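Budgeting for a second two-arm folding cell – what am I forgetting?
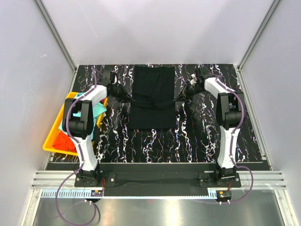 Our cell, both arms on a black garment, yellow bin on the left.

Posted by Torunn Fjeld

We run one folding cell in a small rental-linen and workwear shop and I have to put in a number for a second one by April. The arms are quoted and so is the enclosure. What I don't have is a sensible figure for everything else. So far I have $2388 for the frame, rail and wall panels and $904 for spare grippers and fingertip pads. Dark garments are most of our work. Is there a normal amount to add on top, and would you buy from one supplier or split it? Brokico will do the whole thing but the lead time is 9 weeks.

Eilif Strömberg

I would add a line for cables and cable routing before anything else. Yours hang in long loops past the bases. That can be fine, but price a spare set for each arm plus clips or a sleeve. We left it out of our first budget and ended up paying $2136 over two orders, most of it rush shipping.

Second line is lighting. Black cloth on a black tabletop is hard for most cameras. Ask for a quote on a plain light top too – it's cheap if you order it with the frame and a nuisance later. Also put covers for the small boards on the front rail on the list.

On suppliers, we split ours. Arms from one place, frame from Morna. It saved money but I spent a lot of evenings on the phone about bolt patterns. If you don't have someone in-house who likes that kind of thing, take the 9 weeks.

Tormod Fagerlund

Just get two bins per cell. Everyone forgets bins.

Sigrun Boström

Agree with Eilif on the spare cables. I'd also ask Brokico whether the quote includes install and a day of training. Ours didn't and it was on page four.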